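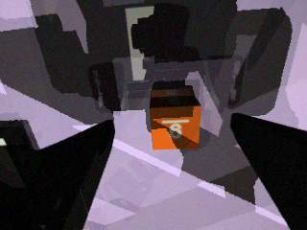 Two black fingers, one orange cube: the gripper's view in the Trorkow simulator.

I have spent most of February turning a cube the wrong way up, and I can't remember when I last enjoyed a piece of software so much.

Trorkow is a practice ground for robot hands. It comes from Cledetti, a small firm in the north, and it runs on the sort of computer you might already own (mine is an ageing Edwards laptop with a fan like a hairdryer). You pick an arm, you pick a task, and off you go. There are 12 tasks in the starter pack and 44 in the full one, from plain lifting to fitting a lid on a jar, which I still can't do.

The cube tasks are where I'd begin. Each cube has marked faces, and the job is to bring a chosen one round to the front without dropping it. It sounds dull. Try it at eleven at night with a cup of tea going cold! The shadows fall properly across the faces and you soon find yourself leaning sideways in your chair to see past a finger.

The scenery is rougher. Backgrounds are all flat greys and lilacs with jagged edges, and the marks on the cubes can be hard to read once a shadow gets over them. I mixed up my sixes and eights more than once. Busis, the older rival, looks smoother, but it took me a whole evening to set up and its fingers always felt a bit slippery.

Trorkow's starter pack costs £55, or £50 for schools and clubs. The full pack is a yearly fee, and I'd wait until you've worn out the first set. I'm still on the jar.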